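Why Does a Cup Have to Be Round?

Hi, it's me again! Last time I wrote about spoons, and a reader named Asabe Akpan sent in a question I've been thinking about ever since. She wanted to know why cups are nearly always round when boxes and bins nearly always have corners. I love this question. Let's dig in.

Start with your mouth. (Go on, touch your lips.) They curve, and the side of a round cup fits against them pretty well wherever you take a sip. Now imagine drinking milk from a square cup. If you sip from the flat side, the milk spreads out wide and may run down your chin. If you sip from the corner it pours out neatly, but then you have to turn the cup to find a corner every single time. I tried it with a square food tub in my kitchen in Busstead and got milk in my sleeve.

Round cups are strong, too. When you squeeze one, the push travels all the way around the wall. A flat wall has to take the push by itself, so it bends in the middle. Try pressing the side of an empty cereal box and you'll feel it give.
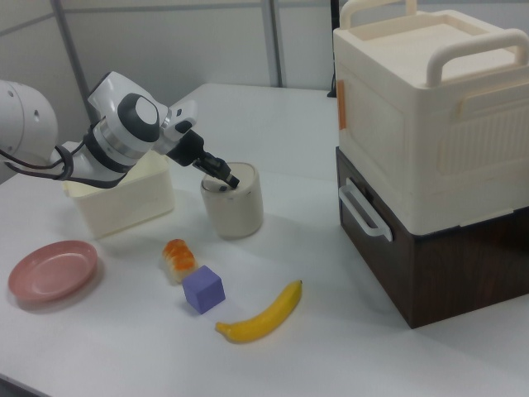 Then there's washing up. Food loves to hide in sharp corners, and a sponge has a hard time getting in there. A cup has no corners going around its side, so one swish and you're nearly finished. Plates are often round for the same reason — you can wipe them in one big circle.

So why isn't everything round? Well, think about putting things away. Push two round cups together and look down from above. They only touch in one little spot, and there are gaps on both sides. Push two square boxes together and there's no gap at all! That's why bins and drawers tend to have straight sides. Lots of bins have corners that are a tiny bit rounded, which makes them easier to clean and kinder to your knees when you bump into them.

Want to test it? You'll need a bin with straight sides, some plastic cups and some toy blocks.

First, stand the cups in the bin, as many as will fit. Look for the empty spaces between them. Then take the cups out and fill the bin with blocks instead. Which one left more gaps? Now try both together and see if any small toys will slip in between the cups. A toy banana is a fun one, because it curves!

If you find a shape that fits better than a block, draw it and send it to me. Next time we'll be talking about lids, and why some of them never want to come off.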